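Korville library wants your kitchen table stories

If you've walked past the Korville library lately you'll have noticed the front window is papered over and there's a big hand-lettered sign asking people to bring in their recipes. I went in on Saturday to return two very overdue novels and ended up staying for most of the afternoon, so here's what I know.

The library is putting together a community cookbook. It's the first one the town has done since the old spiral-bound one that half of us still have in a drawer, the one with the lemon slice on page nine that everybody makes and the jellied salad that I hope is a misprint. Sunita Rastogi, who runs the local history room, has been trying to get a new one going for ages and finally has the money for it - a grant of $4,000 from the shire, which covers the printing and a bit of the layout work.

They've had 97 recipes handed in so far. Some are typed, plenty are on the backs of envelopes, and one came in on a tea towel, because the woman who brought it had embroidered it for her mum and didn't have it written down anywhere else. (She took the tea towel home again. Sunita copied it out by hand while she waited.)

The rules are pretty loose. You can put in up to two recipes per household, they don't have to be original, and you can write them in whatever language you cook in. Mohit Tiwari is looking after the translations and told me he's already had a good argument with his aunt over whether a "small bowl" of flour means anything at all. He's leaving it as a small bowl. I think that's the right call.

What they'd really like is the story that goes with the dish. Who taught you, where you were living, what went wrong the first time. Yevdokiia Stasiv has sent in her grandmother's beetroot soup with nearly a full page on the fight over whether beans belong in it, and I'd buy the book just for that. Sarla Kushwaha's lime pickle takes nine days and her notes are very stern about not opening the jar early. I'm guilty of opening jars early so I felt a bit told off.

I asked about photos and the answer is yes please, if you've got them. Old family snaps are fine and you'll get them back. They scan them at the desk while you wait, and it only took a few minutes when I brought in one of my dad standing over the barbecue in a pair of shorts I won't describe.

There was some grumbling at the last friends of the library meeting about the cover price, which hasn't been set yet. A few people want it kept low enough that kids can buy one for a present, and others reckon it should bring in something for the reading room carpet - and if you've seen the carpet you'll know why. I'm in the cheap book camp myself, but I could be talked around. It's on the list for the next meeting, so come along if you feel strongly either way.

Oh, and the name isn't settled. "A Small Bowl of Flour" is out in front, which has made Mohit's aunt very pleased with herself. There's a suggestion box next to the returns chute if you can do better.

How to send yours in

Drop it at the front desk, any time the library's open. Put your name and a phone number on the back, as there are already a few mystery recipes floating around, including a very good-looking ginger cake. If it's yours, please ring Sunita!

You can also leave it at Lodhi Grocers on the main street, where there's a shoebox beside the till. Somebody from the library empties it every evening.

Entries close at the end of May, at five o'clock on the last day, and she does mean five. The book should be back from the printers in time for the spring fair.

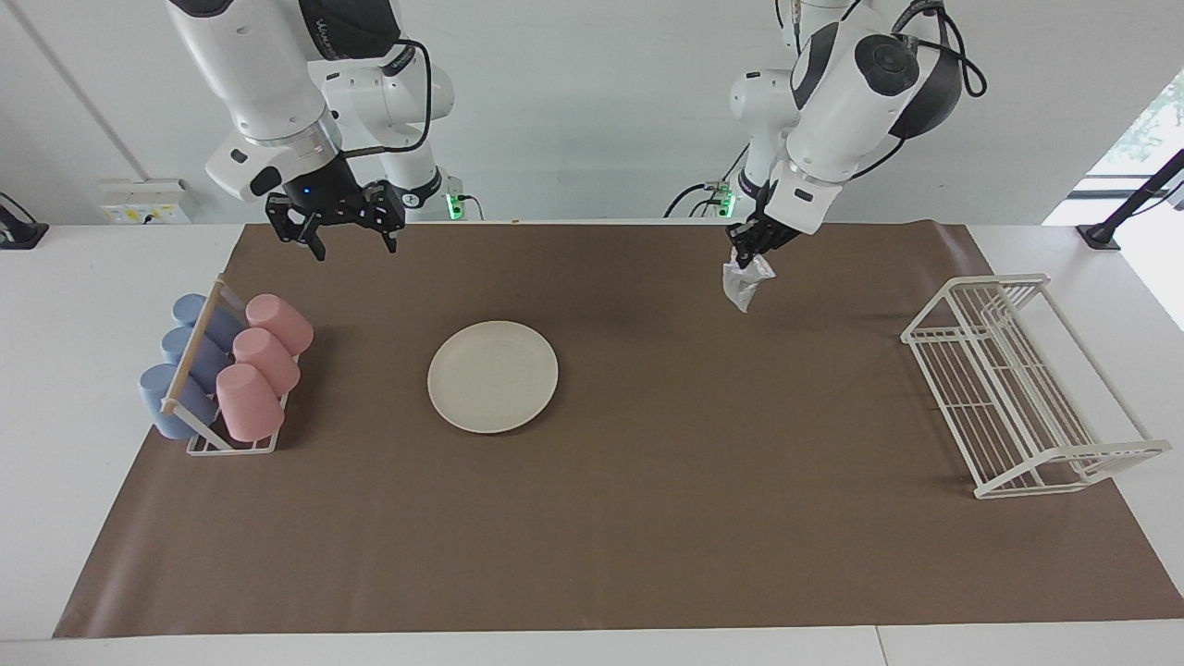 Want to help with the testing?

Every recipe gets cooked at least once before it goes in, and they're short of people who'll take on the baking. Sunita Sengar is keeping the list (yes, two Sunitas, just say which one you're after). You get a recipe in a sealed envelope, you cook it exactly as it's written, and you fill in a form saying how it went and whether anything was missing. You pay for your own ingredients but you do get to eat the results. I've put my name down and been given a steamed pudding, so if anyone has a basin I could borrow, let me know.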